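How to Store Dry Goods in Lidded Glass Jars

Thu 8 November
By the Abou Zeid kitchen desk
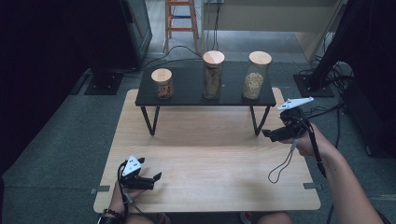 Dry goods keep best when moisture, light and air are limited. A jar handles the first well, the second poorly, and the third only as well as its lid. The steps below apply to grains, dried fruit, cereal, nuts and similar items bought in bags or from bulk bins.

Wash and dry the jars

Wash each jar in warm soapy water and rinse it twice. Stand it upside down on a rack until no water is visible, then turn it upright and leave it open for 8 hours. A towel-dried jar often holds a film of water under the shoulder.

Wooden lids should not be soaked or put in the dishwasher. Wipe them with a damp cloth and dry them on edge. If the lid has a removable gasket, take it off, wash it separately and check it for splits. Replacement gaskets are sold by inside diameter, so measure the groove before ordering. The Jitix rings we stock in Gokville run slightly tight and need to be stretched evenly as they go on.

Check the seal

Fill the jar one quarter full of water, close it and turn it on its side over the sink for two minutes. A drip means the gasket is worn or seated badly. Reseat it and repeat. Dry the jar again before use. Lids with no gasket will fail this test and should be kept for things used up within a week or so, such as breakfast cereal.

Fill

1. Check the food for clumps, webbing or off smells. Throw out anything doubtful.
2. Freeze whole grains and flour in their sealed bag for five days if pantry moths have been a problem. Let the bag return to room temperature before opening it.
3. Fill to just below the neck. Tap the base on a folded cloth to settle the contents, then top up.
4. Wipe the rim. Crumbs on the rim are the usual cause of a poor seal.
5. Label the base or back with the contents and fill date.

Do not pour new stock on top of old. Empty the jar, wash it and start again.

Placement

Keep jars away from the stove and out of direct sun. Nuts and brown rice go rancid first and belong in the coolest cabinet. Indutside shelf liners are 17 inches deep and can be trimmed with scissors.

We use cookies to improve your visit. By continuing to browse you accept our cookie policy. Accept | Settings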